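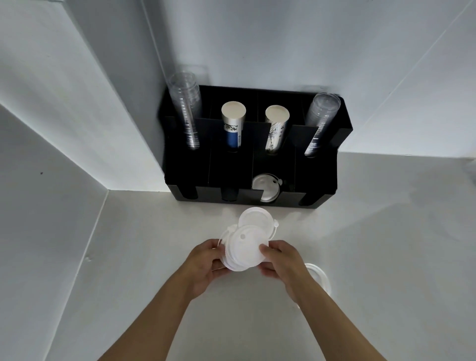

Cup and Lid Station: Frequently Asked Questions

March 30, 2023
By the Illholm front counter desk

We use cookies to remember your settings. By continuing to read you accept our cookie policy.

These questions come from the people who share the drinks counter at Illholm, and from other offices that have asked how we set ours up. Answers apply to the counter in the second-floor kitchen unless it says otherwise.

What goes where in the organizer?

Cups go in the tall back row and lids go in the low front row. Clear plastic cups take the two end slots, and the two kinds of paper cups go side by side in the middle. Please keep that order when you refill. People reach for the clear cups from both ends of the counter, and the old arrangement had everyone crossing arms at lunch.

Which lids fit which cups?

The white lids with the little plug tab are for the paper cups. The clear dome lids are for the clear cups and cold drinks. A white lid will sit on a clear cup if you lean on it, but it pops off as soon as you squeeze the side.

Why do we have two kinds of paper cups?

They come from two suppliers. The cups with the blue band are from Nukia and the ones with the line drawings are from Crăciun. We ordered both in November when neither could fill the whole order, and we have kept both. Both are used for hot drinks. Take whichever you like.

Can I mix the two in one slot?

No. They nest badly. The stack looks fine until you pull the top cup and three more come with it.

The white lids look the same to me. Are they?

No. Some are a little larger than others. The difference is easy to miss when a lid is by itself, so put one against another before you add it to a stack. Line up the rims on one side and look at the other side. If one rim sticks out, you have two sizes.

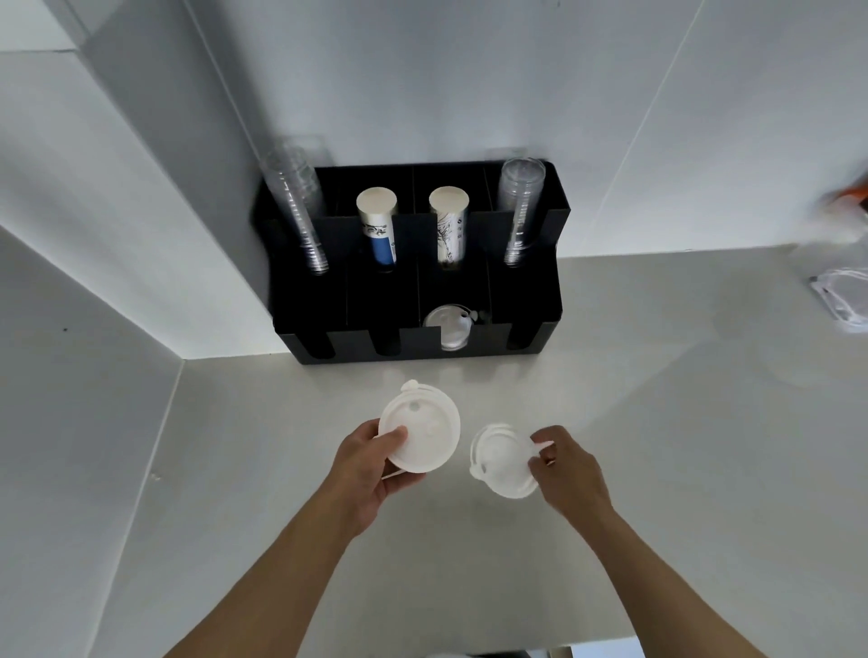 Checking two white lids against each other before stacking.

What happens if the sizes get mixed?

The smaller lid drops partway into the larger one and sticks. Someone then pulls hard and the stack ends up on the floor. The other problem is hot drinks. A lid that is slightly too big feels closed when it isn't, and you find out on the stairs.

How do I sort a mixed stack?

Wash your hands first. Take a small stack, fan it a little with your thumbs, and pull out any lid whose rim doesn't line up with the ones under it. Put the odd ones in a separate pile. When you have been through the whole stack, turn all the tabs to the same side and tap the edges even. Hold lids by the rim and keep your fingers off the sip hole.

Do the tabs have to face the same way?

It helps. With the tabs scattered around the stack, the lids don't sit flat and you fit fewer in a compartment. We turn them to the right, but the direction isn't important as long as a stack agrees with itself.

How full should a lid compartment be?

Stop when the top lid is level with the top of the divider. Higher than that and the stack starts to slide over into the next compartment. Spare lids stay in their sleeve in the cupboard.

How tall can the clear cup stacks be?

They can stick up above the organizer. They will lean, which is fine as long as they lean toward the wall. If a stack leans out over the counter, take some cups off the top and put them back in the bag.

Should cups go in rim up or rim down?

Clear cups go in upside down. The paper cups have gone in both ways over time and we have stopped arguing about it. If you are starting a fresh sleeve, put them in base up. It keeps dust and fingers out of the part people drink from. Just don't put half a stack in one way and half the other.

How many cups do we keep at the counter?

One sleeve of each paper cup is 60, and not all of it fits in a slot once somebody has been generous with it. Put in what goes in without forcing and leave the rest in the sleeve with the end folded over. Reorder when a kind gets down to 30 in the cupboard. The order sheet is taped inside the cupboard door.

Who orders more?

Whoever notices writes it on the sheet. The order goes out from the front desk. The last full order came to 848 pieces, cups and lids together, and it filled the cupboard to the point where the door wouldn't close, so please don't add "just in case" amounts.

Where does the organizer stand?

In the back corner of the counter, pushed up against the wall. It used to stand in the open, and it walked backward a little every time somebody pulled a lid from the front. The corner fixed that. If you move it to wipe behind it, push it all the way back when you are done.

How is the organizer cleaned?

Empty it completely once a month. Wipe the compartments with a cloth wrung out in warm water and a drop of dish soap, then wipe again with plain water. Leave it to dry before you put anything back — paper cups will soak up whatever is left in the bottom. The corners of the front row collect sugar and need a cotton swab or the handle end of a spoon with the cloth over it.

The U-shaped cutouts on the front are easy to clean from the outside and easy to forget on the inside edge. A matte black surface shows every dried drip.

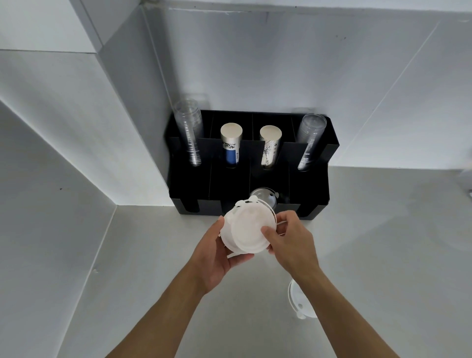

Do the lids and cups for that job before you start on the box. Take the stacks out one at a time, square each one up in your hands, and set them down on a clean tray in the order they came out. Putting everything back is then a two-minute job. If you pile it all up at one end of the counter you will be sorting sizes again.

What do I do with a loose lid on the counter?

If you took it off the stack a moment ago and the counter is clean, use it for your own drink. If you don't know how long it has been there, throw it out. Do not put it back on the stack.

Can I leave the unused compartments for tea bags or stirrers?

Stirrers, yes, if they are wrapped. Tea bags and sugar packets have their own tray. We tried sugar in the front row for a while and the packets split. Empty compartments are fine as they are, and we will need them when the new lid size comes in.

Is there going to be a new lid size?

Probably. Rurkus makes a lid that is supposed to fit both paper cups, and we have asked for a sample sleeve. If it fits, the two white sizes go away and half of this page with them. If it doesn't, nothing changes.

Are the lids recyclable?

That depends on the building's hauler, and the list changes. Check the sign over the bins. Paper cups go in the trash for now.

May I bring my own mug?

Yes. The mug shelf is to the left of the sink. Wash it and take it back with you — the shelf isn't storage.

My question isn't here.

Leave a note on the order sheet or write to the front desk.

Contact the front desk | © 2023 Illholm | Back to top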